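## Mantenimiento de pinza paralela de cuatro eslabones: casquillos, polvo y holguras

**bisagra_loca**
¡Por fin le he pillado el punto a la pinza! La monté en noviembre con el kit de eslabones de Gradudier y lleva 3655 cierres según el contador. Venía notando que la punta derecha cabeceaba al apretar tela, así que desmonté los pasadores, limpié los casquillos y volví a apretar en cruz. La prueba es siempre la misma: pellizcar la bayeta azul de microfibra y mirar si las dos yemas se quedan quietas.
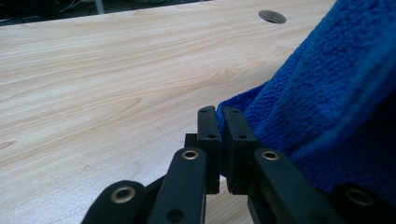
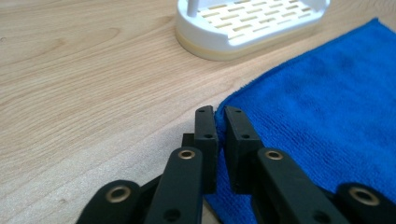 Con tela gruesa el juego se nota muchísimo más que con un taco rígido – el pliegue empuja la yema hacia fuera y ahí canta todo. Ahora mismo no pasaría de 100 cierres sin volver a mirar los tornillos de las yemas. ¿Vosotros engrasáis los casquillos?

**Plonbridge**
En seco, siempre. La grasa y la microfibra se llevan fatal, acabas con una pasta de pelusa en cada articulación. Yo soplo con pera y listo.

**tyyne_h**
Pues no estoy de acuerdo. En el taller de Bridetcombe pongo una gota mínima de Sial en cada eje, limpio el sobrante con papel y aguanta meses. En seco me chirriaban a los 137 cierres, contados.

**Plonbridge**
¿Y qué ejes llevas? Porque con acero sin pulir chirría cualquier cosa.

**tyyne_h**
Pulidos, del mismo kit. Lo que sí te compro es lo de la pelusa: si te pasas con la gota, la lías.
Tyyne Honkanen

**bisagra_loca**
¡Qué bien, dos escuelas! Voy a hacer medio y medio: los dos eslabones exteriores con gota y los interiores en seco, a ver cuál coge juego antes.

**tuerca54**
Ojo con eso, si fricciona más un par que otro te va a cerrar torcida y le echarás la culpa al casquillo. Mejor todo igual una temporada y luego cambias. Y fijatornillos flojo en las yemas, del que se quita a mano.

**bisagra_loca**
Vale, me has convencido con lo de cerrar torcida. Empiezo todo en seco. ¿El fijatornillos no ataca el plástico?

**tuerca54**
Depende de cuál. Prueba antes en una pieza que te sobre y déjala una noche.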